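Section 4: Sharing the returns bench with the Aro picking cell

If you've worked the returns bench at Levwood for any length of time, you'll know it as the job where you stand over a bin and lift odds and ends out one after another until your shoulders complain. The Aro cell now takes on that lifting, and your part shifts towards filling, watching and sorting out the awkward pieces. It does feel strange at first - most people settle into it within a few shifts, so please be patient with yourself.

Before you start

1. Sign in at the Yook panel with your own badge. The cell keeps a separate log for each person, and your breaks are taken from it.
2. Check that the bin sits square on the table and that its clamps are tight. Give the bin a gentle push; it shouldn't shift at all.
3. Look along the cables on the arm from top to bottom. They are meant to hang in easy curves, with enough slack for the wrist to turn.

Filling the bin

4. Press HOLD and wait for the steady white light.
5. Put in no more than 22 items. Mixed shapes and sizes are fine, but spread them over the floor of the bin and don't heap them in one corner.
6. Step back behind the line and press RESUME.

Caution: Never reach into the bin while the light is green, even for something small you could grab in a moment. The arm can move again without warning.
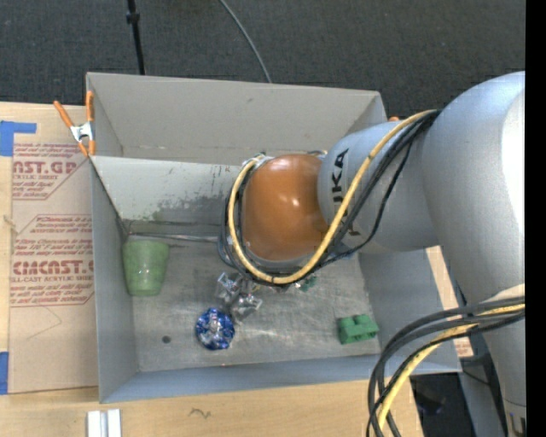 Fig. 7. Arm over the bin, gripper fingers beside a shiny blue item. Note the clamp at the back-left corner.

When the cell asks for help

7. The arm tries each item up to 5 times, then stops and sounds a soft chime. Press HOLD, wait for the white light, and move the item clear of the walls or take it out by hand.
8. Choose a reason on the panel. "Don't know" is a perfectly good answer, and Wistetti support would much prefer it to a guess.

Note: Chimes are not counted against anyone. If you're getting a lot of them, tell your shift lead, who can slow the cell down or put the bench back to hand picking for the rest of the shift.

For cleaning and end of shift, go to Section 5.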